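Grippers, week three. We have now run the same board with the two-finger parallel grippers and with the multi-fingered hands, so I'll put the notes here before I lose them.

The setup first. Two arms, one white board, blue parts that go into plates or onto drawn outlines. Same arms and same head camera for both runs. Only the ends of the arms changed, plus the controller settings that go with them.

The parallel pair are the Voltulton ones we have had since the old bench in Rokthorpe. Rigid, dull, hard to break. The hands are from Guérin, on loan until the end of October.

Totals so far: 2,998 attempts with the parallel grippers, 2,685 with the hands. The gap is mostly cable trouble in the first days with the hands. I have not tried to even them up.

Thin pegs: parallel grippers win easily. Close, lift, go. The hands need the thumb in the right place first, and if it is a few millimetres out the peg leans over and you start again.

Big cylinder: hands win. The parallel jaws only just open wide enough, so any error in the approach knocks it. The hands wrap round it and forgive a lot.

Gear: closer than I thought. The jaws grab the peg on top and that works, but the gear can swing. The hands can take it by the rim. Slower, steadier.

Swapping ends takes 5 minutes for the parallel pair and most of a morning for the hands, once you count calibration. If you change tooling often, put that in your sums.

Controller: we tried the hands on the old box first and the finger commands lagged behind the arm. Moved them to the Cilta controller and the lag went down enough to ignore. The parallel grippers did not care which box they were on.

Cameras: 2 tried, the wide one and the narrow one, both at the head. Kept the wide one. The narrow one gives a sharper view of the pegs, but it loses the wrists when the arms are out to the sides, and I want to see the cables.

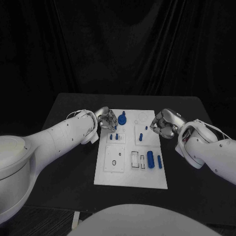

Hands over the board, left one above the gear. Neither is holding anything.

Cable routing is still the weak point. A loop at the wrist is fine for small moves, then you ask for a big rotation and it pulls. Going to try a longer loop and a clip further back.

Someone asked about grip force. On the parallel pair I set it once and left it. On the hands each finger has its own limit, and I have ended up with the thumb a bit stronger than the rest. No theory behind that – it just dropped fewer pegs.

For this board, if I had to pick one pair today, I would keep the parallel grippers and find a wider set of jaws. For mixed parts I would want the hands.

Next up is one of each, parallel on the right and hand on the left. Will post the numbers when the run is done.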